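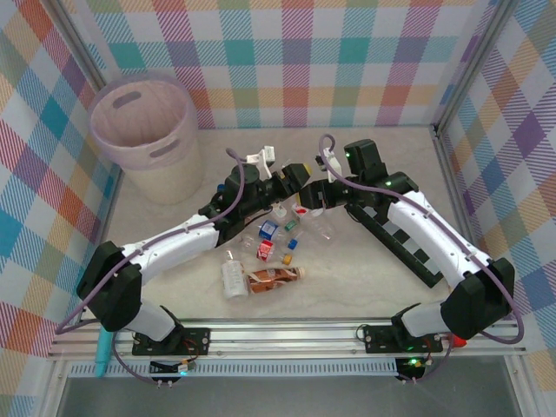
Two arms and a pale pink wastebasket, plaid walls.

Prernidville Incident Reports, version 2

Short news items on assaults, burglaries and street robberies in Prernidville, collected from the Grirham local news pages. There are 523 items, one per row, in reports.csv.

Columns
item_id: number given by us
month: month of publication, no day
offence: main offence as worded by the paper
area: district name, left blank if the item gives none
outcome: arrest, charge, appeal for witnesses, or unknown
body: text of the item

The area column is filled for 440 items. Names of suspects, victims and witnesses have been replaced with role labels.
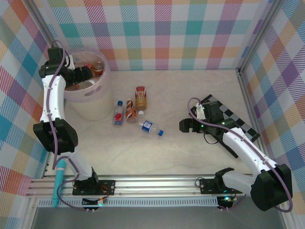
Left gripper over the translucent bin.

Changes from version 1
Removed 49 duplicates, mostly reprints with a new headline. Split "robbery" from "theft". Fixed the Åberg Street items, which had lost the first letter of the street name.

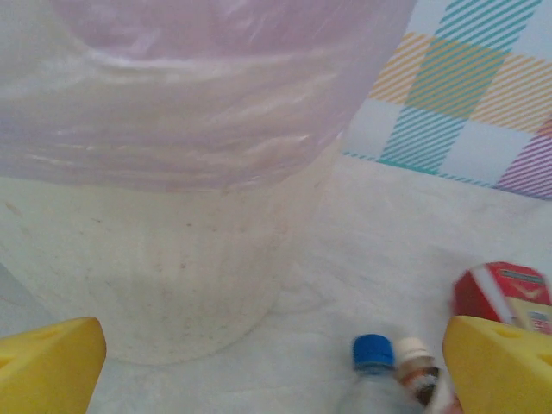 Known problems
Charges that were later dropped still show as charges. The paper seldom follows up a case, so don't use the outcome column for conviction rates. Burglaries in Potach are under-reported before April.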